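**Stockroom hours and the new sign-out sheet**

January 14, 2021

The parts stockroom at Aitken moves to longer hours this week. It will open at 7 and stay open through the lunch break, which several people in the fitting shop asked for last fall. Heriberto Mamani covers mornings and Roxana Husar covers afternoons. Their desk phone number hasn't changed.

The paper sign-out book is going away. From now on, small parts are signed out on the sheet by the door, one line per item, with your initials and the job number. The old book had 147 open entries when we closed it, and most of those were for things that had gone back on the shelf months before. If you have something at home or in your van, please bring it in. You won't be asked why it's late.

Electrical enclosures and junction boxes have moved to aisle 2, on the lower shelves. Cable glands are right above them. Fuses stay where they were – in the drawers behind the counter.
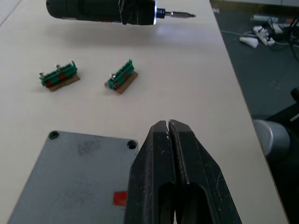
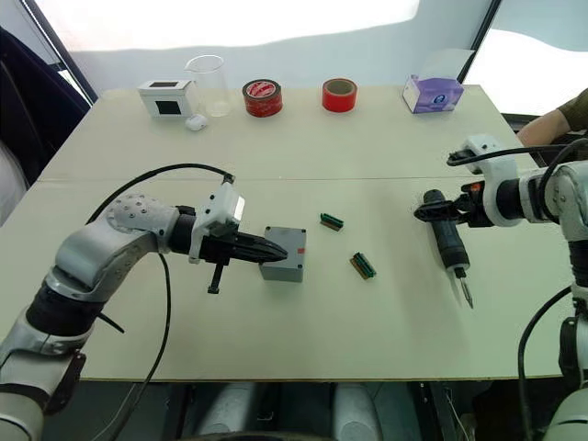
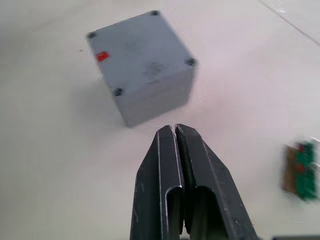 Gavin Skinner wrote in to say that the limit of five boxes per job is too low for the Drumura work, where one floor can use that many before noon. He would like the limit set by the job sheet, with the lead's signature for anything over. Fraser Pringle agrees with him on the signature but wants to keep a limit of some kind, as we ran out twice before the holidays and had to wait on the supplier both times.

For now the limit stays at five, and Roxana can approve more over the counter. We will look at it again in April, when we have a few months of sheets to go by.

Two smaller things. Returned parts go in the gray tote under the window, with the job number taped on – loose parts without a number end up in scrap. And the order for 100 blank cover plates has come in, so anyone still on the waiting list can pick theirs up in the afternoon.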